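Work, Wages and Small Print
Week 4 handout: who pays for the break?
2019-02-28

Reading: the Harries packet, first 25 pages. The rest is appendices, and you have suffered enough.
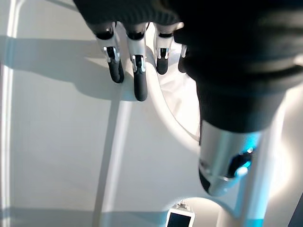
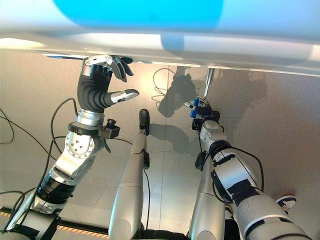
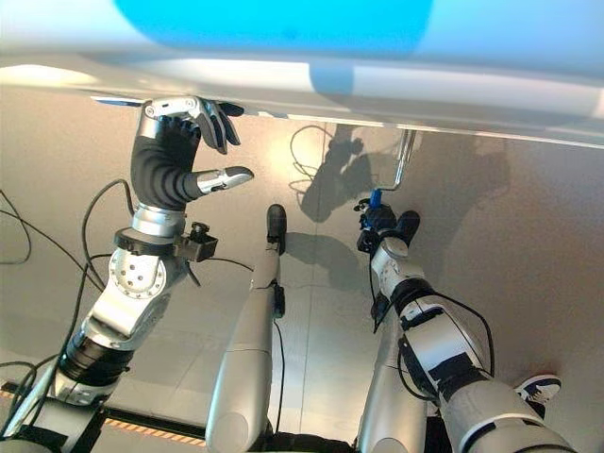
Hands at a white surface. The second and third are seen from overhead.

1. Piece rates. Skernska paid by the item and fined by the minute. A packer who made 300 boxes a shift earned the full rate; one who made fewer earned a talk with the foreman, unpaid.

2. The paid break. Stuvska granted one in June, then moved the canteen to the far side of the yard. Work out how much break was left after the walk. The union did, and printed it on a poster.

3. Rule books. The Meltik one runs to 68 rules, four of them on whistling. Note which rules name a penalty and which merely sound cross.

Terms to know: piece rate, docking, speed-up, short time.

For next week: one page on whether a fine is a wage cut. Pick a side. "It depends" was last year's favorite answer and it got last year's grades.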